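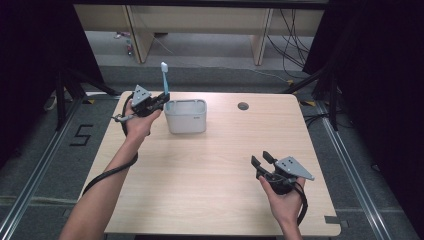
Water pressure at Cerkville, lower blocks

The pressure reducing valve serving the lower blocks will be replaced in November. Readings taken by Telma Olivares over 72 hours showed the outlet drifting upwards overnight, with a peak of 490 kPa at the ground floor test point. The valve seat is worn and the spare parts kit is no longer made, so the whole unit will be changed.

Supply to flats on the lower three floors will be off for up to 3 hours. Cold taps and toilets are affected – hot water will run at reduced flow until the cylinder empties. Please leave all taps shut during the work. When supply returns, run the kitchen cold tap first until the water is clear, then the others.

Dates for each block will go on the stairwell boards. Questions about the readings to Man-lok Mak, extension 2162.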